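Ininent House – communal areas walk-round

Monthly safety check, ground floor and first floor. Done 30 June 2024. Comments next to each item. OK = fine, no action. ACT = needs doing. WATCH = look again next time.

Previous sheet is in the blue folder in the office. Carried over items marked C/O.

1. Front entrance and porch

Door closer – OK. Shuts by itself from fully open, latch catches.

Door closer from half open – WATCH. Slow on the last bit. Adjusted the screw a quarter turn, seemed better, try again in a week.

Mat – ACT. Back corner has curled. Trip risk for anyone with a stick. Turn it round for now, replace when the next order goes in.

Porch light – OK.

Handrail, left – OK, solid.

Handrail, right – C/O. Bottom bracket still moves if you lean on it. Wall plug has gone, needs a longer fixing. Second month on the sheet, please can this not be a third.

Step edging – OK but paint is wearing. Do it when the weather's dry.

Door code – changed. Do not write it on the noticeboard again.

2. Hall and escape route

Route clear – ACT. Pushchair and two parcels by the meter cupboard. Parcels moved to office. Note put on the pushchair. Nothing lives in the hall, not even for an hour.

Meter cupboard locked – OK.

Fire action notice – OK, but the assembly point still says car park. It's the grass by the Mudgway Lane gate now. New notice printed, needs laminating.

Exit sign over back door – OK, lit.

Emergency lights – flick test done, all came on except the one at the turn of the stairs. ACT. Battery probably, it's the oldest. Keltitz to look at it on their July visit, have emailed to ask if they can bring one with them.

Floor – OK. Small lift in the vinyl by the lift door, taped. Tape is not a repair.

3. Alarm and extinguishers

Panel – OK, no faults showing. Log book filled in.

Call point test – did the one by the back door. Sounded on both floors. Could be herad in the laundry with the dryer going, which it couldn't before, so moving the sounder was worth it.

Extinguisher, hall – OK. Pin in, gauge in the green.

Extinguisher, kitchen – ACT. Pin in, gauge fine, but it was on the floor propping the door open. Back on its hook. Door wedge is also banned, before anybody asks.

Fire blanket – OK.

Service labels – in date on all of them. Next service is Keltitz, same visit as the lights.

Asset number on the first floor one doesn't match the list. Label says 278, list says something else. Corrected the list.

4. Stairs

Treads – OK.

Nosings – WATCH. Third from the top has a screw working up. Tightened. If it comes up again it wants glue as well.

Banister – OK.

Window on the half landing – restrictor OK, opens a hand's width and stops.

Light switch – OK. Timer is short. People with shopping get caught in the dark at the top. Lengthen it, there's a dial behind the cover – electrician only.

5. Shared kitchen

Hob – OK. All knobs present, all turn off properly.

Extractor filter – ACT. Greasy. Should be washed every month and hasn't been. Goes in the dishwasher, hot wash, let it dry before it goes back.

Fridge temp – OK. Read it mid-morning before the door had been opened much.

Freezer – OK. Needs a defrost before it gets silly.

Hot tap – WATCH. Gets very hot. Warning sticker has peeled off. Valve to be checked, sticker to be replaced either way.

Kettle lead – OK, no damage.

Toaster – ACT. Crumb tray full. Emptied. Move it out from under the wall unit and leave it out.

Sockets – OK. One extension lead with another plugged into it behind the microwave. Taken out. No daisy chaining please.

Load note, for those who keep asking: the lead in the kitchen drawer is marked 3,000 watts max. A kettle and a heater on it together is too much. Use the wall.

Cleaning stuff – OK, locked cupboard, key in office.

6. Laundry

Dryer lint filter – ACT. Again. Cleaned. Sign is up, sign is being ignored. Going to put a bigger sign up.

Dryer vent hose – OK, no kinks.

Washer, floor round it – OK, no leaks.

Drain – slow. Poured a kettle down, better. WATCH.

Shelf over the washer – ACT. Overloaded with powder boxes, bending. Heavy things on the bottom shelf only.

Iron – OK. Lead fine, plug fine, cooled and put away. Thank you whoever that was.

7. Communal dining room

Table – rock test at each corner, OK. Check underneath as well, the leg bolts work loose with dragging. Tightened with the key in the office drawer.

Table edge – OK, no splinters.

Chairs – sit, lean back, twist. Any creak, turn it over and look at the joints. One had a loose back rail, taken out of use and in the store with a label on. Do not put it back becuase there's company coming.

Seat pads – OK. Look at the seams as well as the tops.

Spacing – OK. Needs to be wide enough for a walking frame to get past when people are sitting down. Chairs pushed in after meals.

Floor – OK. Felt pads missing from a couple of chair feet, Gellska ones in the drawer, stick them on clean and dry or they come straight off.

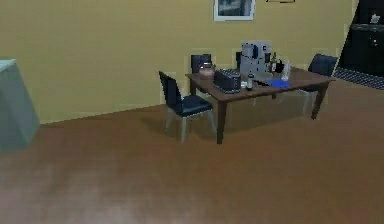

8. Outside and bins

Bin store – ACT. Gate latch broken, swinging. Tied with string. Needs a proper latch, Mudgway side gets the wind.

Cardboard – flattened now, wasn't before. Piled against the wall it's a fire risk, same thing every month.

Path – WATCH. Slab by the tap has lifted a bit, over 7 mm by the ruler. Sprayed yellow. Get a price for relaying it.

Outside tap – OK.

Security light – OK, comes on from the gate. Turn it down slightly, first floor front are complaining.

Ramp – OK. Moss at the bottom end, brushed off. Will be back.

Actions, in order of hurry

Stair emergency light – Keltitz.
Right handrail bracket – this week.
Hot tap valve and sticker – this week.
Front mat – turn now, replace later.
Bin store latch – this week if the shop has one.
Laundry shelf – clear it today.
Notice to laminate – office.
Extractor filter – whoever is on kitchen rota.
Loose chair – glue and clamp, then recheck before it goes back.

Spend limit without asking is 30 pounds per item. Handrail and latch both come under. Slab won't.

Next walk-round end of July. Bring the torch, the ruler and a pen that works.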